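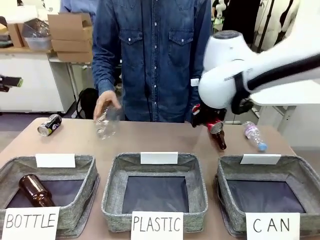 Sorting bottles and cans at the tabletop, with three gray fabric bins from the Seol line.

FOR IMMEDIATE RELEASE
15 July 2022

Loltis Brings the Seol Sorting Bin to Homes, Offices and Classrooms

GROLNESS – Loltis, the family-run maker of soft storage for the home, is very happy to announce the arrival of Seol, a square fabric bin made for the everyday job of sorting empty bottles and cans before they go out for collection. Seol bins will be sold one at a time or in a set of three, and they will reach stores in September, with orders from the Loltis website opening today.

Anyone who has shared a kitchen knows how the empties pile up. A water bottle gets left by the sink, a couple of glass bottles stay behind after dinner with friends, a can or two turns up on the desk, and before long there is a bag by the back door that somebody has to empty out and sort all over again, usually on a cold morning and usually in a hurry. Seol was designed so that the sorting can happen right there on the table or the counter, a little at a time, with one bin for glass, one for plastic and one for cans.

The bins have speckled gray felt walls and a dark navy interior. They are soft enough to fold down and tuck into a drawer or onto a shelf when the job is done, and light enough for a child to carry across the room. Three of them stand comfortably side by side along the front edge of an ordinary table, leaving the back of the table free for whatever is waiting to be sorted.

"We started out making baskets for blankets and toys, and people kept writing to tell us they were using them for their recycling," said Na-rae Kang, founder of Loltis. "So we thought, well, let's make one that is really meant for it! My own mother had a row of old cardboard boxes under the kitchen window for years, and I think she would have been so pleased to have something nicer to look at."

Before settling on the final size, Loltis lent early versions of the bin to 52 households and to the staff kitchen at Taltard, the shared office building on the north side of Grolness. The comments that came back led to a wider opening, so that a bottle can be laid down in the bin instead of dropped in, and to a firmer base.

"Our kitchen serves seven small companies, and everybody had their own idea of what went where," said Ji-hoon Nam, building manager at Taltard. "With the bins out on the table, people sort while they are waiting for the coffee. I have asked to keep ours, and I'm grateful that Loltis said yes."

Loltis will also give 65 sets to schools in the Grolness area ahead of the fall term. Teachers who would like a set for their classroom are warmly invited to write to the company through the schools page of its website, with a few lines on how they plan to use it.

Each Seol bin comes with five cloth labels that can be tied to the side, four of them printed and one left blank for families who sort a little differently.

About Loltis
Loltis designs and sells fabric baskets, bins and shelf boxes from its workshop in Grolness. Visitors are welcome in the workshop store during regular opening hours.

Media contact
Na-rae Kang, Loltis, Grolness
Samples of the Seol bin are available to the press on request.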